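25 May 2026

Holiday Monday and I spent it thinking about rock. I said in October that I would not get drawn into the countertop business again, and I have been drawn in.

Tài Phan sent over the quote from Vatlow last night. $2,000 for the green, cut and delivered, or $1,477 if we take it as it is and find our own cutter. I don't know who walks around with a cutter in his back pocket. The sheet calls it "exotic onyx-look," and I have a problem with the word look. Is it onyx or isn't it? Tài says it's the stone that matters and I should stop reading the sheet. I always read the sheet. The sheet is where they tell you what they don't want to say on the phone.

Called the Trastthorpe yard to compare. Closed, naturally. Their recording says they open at 8 tomorrow and that natural stone is "a once in a lifetime decision." The last time I heard that it was about carpet.

Went down to the bathroom with the tape measure again. The vanity wall is the same as it was Saturday. The old top has the burn mark near the faucet and the chip I did with the hair dryer, and it has never once needed sealing, and I could live with it another ten years. I said so at lunch and got no answer, only the salad bowl pushed at me.

The sealing bothers me more than the price. Vatlow says once a year. Hoàng, the tile place by the pharmacy, says every six months and sells the sealer for $278 a kit, so of course they say six months. A man on a forum says he never sealed his and it's fine, and then three posts later he asks how to get a lemon ring out. I have written "vinegar??" on the back of the quote and underlined it. We clean everything in this house with vinegar.

And green. I keep coming back to that. The towels are blue. The floor is that gray we both hated and got used to. I can picture a visitor coming out of there and saying "well, that's bold," which is what people say when they are being kind. Vonby has a plain white one, no veins, no story, and you could set a hot curling iron on it if you believe their brochure. I don't, but at least it's a shorter brochure.

I will admit the polish is good. I looked at it for longer than I meant to after supper, all those swirls of yellow-green and olive with the pale white running through, and the light sitting on it in big white patches.

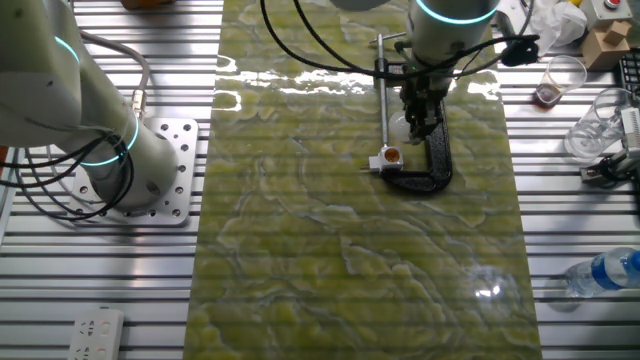
Of course anything looks good with that much shine on it. Our bathroom has one bulb over the mirror and a window the size of a cereal box. Put the same piece in there and I suspect it goes the color of pond. Tài says pond is a nice color. I asked for a small piece to bring home and hold up by the sink at night with the door shut, and he said he would ask, in the voice that means he won't.

Told him I'd decide by Friday. He wrote back "so yes then" – I have not replied. Have to find the receipt for the faucet before anything, because if the holes don't line up we're buying a faucet too, and that isn't in the $2,000 either. Looked in the kitchen drawer and the blue folder. Try the garage tomorrow.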